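Drindholm D2 Bimanual Collection Cell

Part of the Leltomach line for recording demonstrations on soft goods

Overview

The D2 is an enclosed tabletop cell for collecting teleoperated examples of two-arm handling. It is supplied to teams training policies on garments, towels and other cloth, where a single arm cannot do the task and where small differences in lighting or table height show up later as noise in the data. Both arms mount on one aluminum rail, so their spacing stays fixed between sessions unless an operator moves a plate on purpose.

What is recorded

Each episode holds joint positions, gripper opening, operator commands and all camera streams on one clock. Commands and measured positions are stored separately. Operators mark the start and end of an episode with a foot pedal and can discard a bad take before it is written to disk. Discarded takes are logged by number only.

Views are recorded from a fixed camera over the workspace and from a camera at each wrist. The fixed view carries the layout of the table. The wrist views carry the contact between finger and cloth, and most grasp labels are made from them.

Specifications

Arms: 2, rail mounted
Gripper fingers: yellow, replaceable
Work surface: pale, speckled
Walls: printed graphic panels, exchangeable
Episode buffer: 500 episodes before offload
Warm-up before first recording: 15 minutes
Operator stations: 1 (second station optional)

Garment work

The standard garment protocol has 19 task variants, covering flattening, folding, turning and transfer to or from a basket. Dark fabric is included in every variant. It is harder to label than light fabric – fold lines lose contrast quickly – and a set without it tends to produce policies that grasp at shadows. Lakshmi Unnithan's protocol notes ship with the cell and give the starting states for each variant.

Black garment in the cell
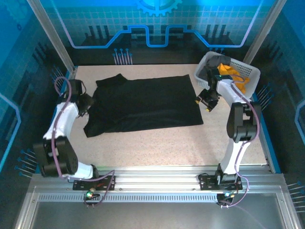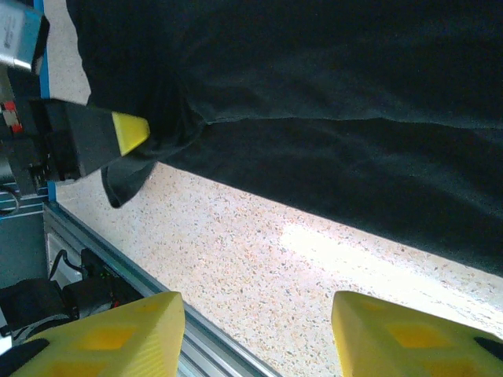
Glare on the work surface should be checked in the wrist views before a session and again after any change to the room lights. Lock exposure once the level is set. Automatic exposure is available but is off by default.

Calibration

Run the wrist camera routine after every finger change. Fingers from different print batches must not be mixed on one gripper. The rail plates need checking only if they have been loosened or the cell has been moved.

Export

Episodes export as one folder each, with video, a table of joint data and a plain text task line. The converter for Gowda training format is included. Revised converter notes by Chin-lung Tu were posted August 12, 2025.

Ordering

Lead time and spare finger sets are quoted on request. Contact Bent Hedegaard at Nernance for sales, or Muthu Hegde for questions about existing cells.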